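Looking After a Two-Arm Tabletop Cell
Course handout, Unit 4: Setup, Weekly Care and Small Repairs
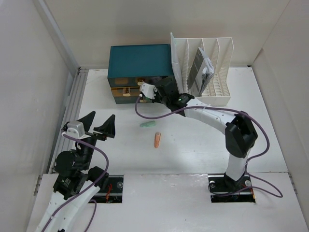 Welcome back, everyone, and thank you for reading ahead (those of you who did – I can always tell from the questions). This unit is the one where we stop talking about what arms can do and start talking about how you keep a pair of them in good enough shape to do it on a Friday-afternoon sort of budget. Our teaching cell at the Natby workshop is small enough to sit on a bench, and I have grown very fond of it over the years, but it does want looking after, and from this unit on that job is partly yours.

Please bring your copy of the cell log to the April sessions. Loose sheets go missing.

4.1 Before you touch anything

Switch off at the bench supply, then wait until the indicator lights have gone out on both arms. Support the forearm with your free hand before the power goes, every single time. These arms have no brakes in them, so once the motors let go the long links will simply come down, and they come down faster than you'd think. I have seen a perfectly good gripper meet the floor panel that way, and the sound is one I would like to spare you.

Write down the pose you found each arm in. A quick sketch is fine. If the arm was left reaching for something, say what it was reaching for, and which drawer handle or object it was near. The next group will thank you for it when they try to work out why a run stopped where it did.

4.2 The bases

Both arms sit in slots cut into the raised front platform. The slots are a very nice feature when you need to lift an arm out for repair, and a bit of a nuisance the rest of the time, as a base can creep a little under load. Creep is slow and quiet. You won't see it happening, but you will see a reach that used to land on the handle beginning to land beside it.

Take hold of the base joint (never the upright, please!) and try to rock it gently front to back, then side to side. If you feel any knock at all, tighten the base fasteners a little at a time, going back and forth between them. Stop when they are snug. The Lurileo drivers in the top tray click when you reach the set limit, and one click is enough. Two clicks is how we came to replace a whole base plate last year.

After any work on a base, the arm has to be calibrated again. There is no shortcut here, and I'm sorry, because I know it's a dull half hour.

4.3 Cables, and why I go on about them

If you remember one section from this handout, let it be this one. Most of the faults in our log come down to cables in the end, even the ones that were first written up as motor faults or software faults or, in one case, as "arm is sulking."

The purple cables need enough slack for the wrist to turn all the way in both directions. Too little slack and the connector at the gripper housing gets tugged a tiny bit on every move until it works loose. Too much and you have a loop lying on the floor panel, where it can sweep small parts out of position or catch on a finger of the other arm. With two arms sharing the same bit of floor you have to think about both loops together. Move one arm slowly by hand through its whole range while a partner watches the cable, then swap over and do the other.

A wide loop is all right in itself. What you are looking for is a loop that tightens, snags or folds sharply at any point in the travel. Run your fingers along the full length as well, feeling for flat spots and nicks. A damaged cable goes in the red bin and a new one comes from the Wetach box, part 319. Don't tape it. I do know that tape works for a day or two.

4.4 The grippers

Open and close each gripper by hand with the power off. It should feel even all the way, a little stiff, with no gritty patch. Wipe the inner faces of the fingers with a dry cloth. We used to use a cleaning spray and it left a film, and then everything we picked up slid – it took us an embarrassingly long time to connect the two.

Check that the fingers meet squarely at the tips. If one arrives before the other, loosen the finger screws, close the gripper on the brass gauge strip, and tighten again while it is closed. Log the change even if it was very small.

4.5 Props and floor

The drawer unit and the file organizer have to go back to their corner marks after cleaning. Pull each drawer out by hand and push it home, so you know it runs freely before you ask an arm to do the same.

4.6 Putting it back to work

Power up one arm at a time. Run the Shezi warm-up routine at the slow setting, 55 on the speed dial, with your hand near the stop button. Then do the other arm, and only then both together. The cycle counter should be reset after a base or gripper repair, and the next full inspection falls due at 500 cycles.

If you get error 1011 during the warm-up, switch off and go back to section 4.3. It means the controller has lost contact with a wrist motor, and the connector at the gripper end is the place to start looking.

For next time: read Unit 5 as far as the wiring chart, and bring one question about something in the log that you couldn't make sense of.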